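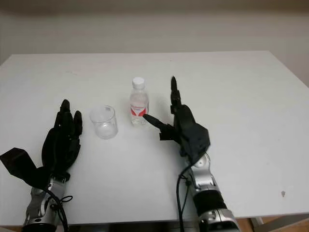 Staging a Tribute Concert in a Mid-Sized Venue: Promotion, Sound and Audience Response

Final Project Report, Live Event Management
Submitted by Oluf Snorradóttir and Driss Cherkaoui

1. Purpose

This report documents the planning and delivery of a single evening concert by Flollow, a five-piece act that performs the songs of 1970s soft rock groups. The project was carried out over one semester with the Zomer Theater as host venue. The students were responsible for ticket promotion, the technical schedule and the audience survey. Booking, contracts and security remained with the venue.

The project set out to answer two questions. The first was whether a tribute act without a national profile could fill more than three quarters of the main hall. The second was which forms of promotion led people to buy a ticket.

2. Venue and Act

The main hall at the Zomer has a licensed capacity of 1498 with the floor seats installed. Flollow had previously played the studio room in the same building, which holds 300, and had sold it out on both occasions. The act travels with its own backline and in-ear monitors but depends on the house for front-of-house sound and lighting.

The set was divided into two halves with an intermission. The first half followed the original studio arrangements closely, including the string parts, which were played from keyboards. The second half used the longer live versions. The band asked that the order of songs not be published in advance, and this was respected in all printed material.

3. Promotion

Tickets went on sale in September for a performance in November. Posters were placed in record stores, libraries and the two commuter stations nearest the venue. Goossens, a local print shop, produced the posters and the folded program at a student rate. Paid posts on social media were limited to the last three weeks. An interview with the lead singer was broadcast on the campus radio station during the morning show.

The proposed discount for groups of ten or more was approved late and appeared only on the second version of the poster. Several group leaders had by then paid full price, and the box office issued refunds for the difference on request.

4. Technical Schedule

Load-in began at 11 a.m. and sound check at 3 p.m. The Seser mixing desk normally used in the hall was out for repair, and the house engineer worked with an older desk from the studio room. Fewer input channels were available as a result. The backing vocals were grouped and the acoustic guitars shared one channel. Doors opened at 7 p.m. as advertised.

5. Results

Final attendance was 1209, which met the first target. Survey cards were handed out at intermission and collected at the exits. Recommendation by a friend or relative was the reason given most often for attending, followed by the station posters. Few respondents mentioned social media.

Comments on the performance were favorable, especially on the vocal harmonies. Complaints concerned the line at the coat check and the level of the bass at the rear of the balcony. The engineer confirmed that the balcony had not been checked once the audience was seated.

6. Recommendations

Group discounts should be settled before the first poster goes to print. A second coat check counter should be opened for any show in the main hall during the colder months. Sound levels in the balcony should be reviewed during the opening songs, and a member of the student team should be assigned to this task.

The survey card and the full technical schedule are included as Appendix A and Appendix B.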